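A **clear plastic canister** is an upright, see-through container, most often cylindrical, used for storing dry goods and small household items. The shape is common in kitchens, workshops and retail displays, where the contents need to be seen without lifting a lid. Smaller versions are sold as jars, and larger ones as tubs.

## Construction

Most canisters are made in one of two ways. Molded canisters are formed in a single piece, with a solid base and a rim that takes a lid. Rolled canisters start as a flat transparent sheet, which is curved around and joined along a seam before the ends are fitted. Rolled walls are thinner and lighter, and they can be shipped flat.

A tabletop with a smooth, level surface is the usual place for handling either type. Static tends to make thin sheet cling to itself, and a protective film is often left on until the last step.

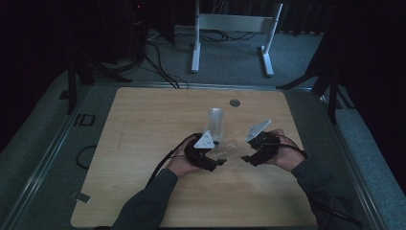
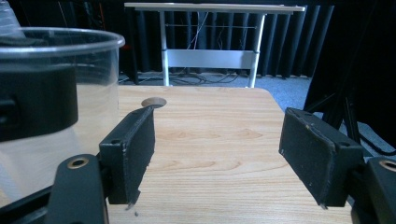
## Sizes and closures

Sizes are given by volume or by the inside diameter of the mouth. The Brollora line, introduced in 2002, came in three sizes with a shared lid, so that a household needed only one kind of replacement. Flumgate canisters used a screw closure with a soft gasket. Push-on lids are cheaper but loosen with age – the rim of the container usually outlasts them.

## Use

Flour, rice, pasta and dried beans are the most common contents. Outside the kitchen, canisters hold buttons, craft supplies, screws and cotton balls. Clear walls let in light, so coffee, spices and cooking oils are better kept in a cabinet or in an opaque container.

In *The Stunstead Pantry Handbook*, Hiu-tung Tse and Mei-kuen Hsieh recommend leaving nearly 2 inches of space below the rim for a scoop. They also advise emptying a canister fully before refilling it, and writing the date on the base in grease pencil.

## Care

Plastic canisters are washed by hand in warm water with a soft cloth. Scouring pads leave fine scratches that cloud the wall over time. Rolled types should not be soaked, as water can work into the seam. Odors from spices may be reduced with a paste of baking soda, left on for six hours and rinsed off.

## See also

- Mason jar
- Food storage container
- Acetate box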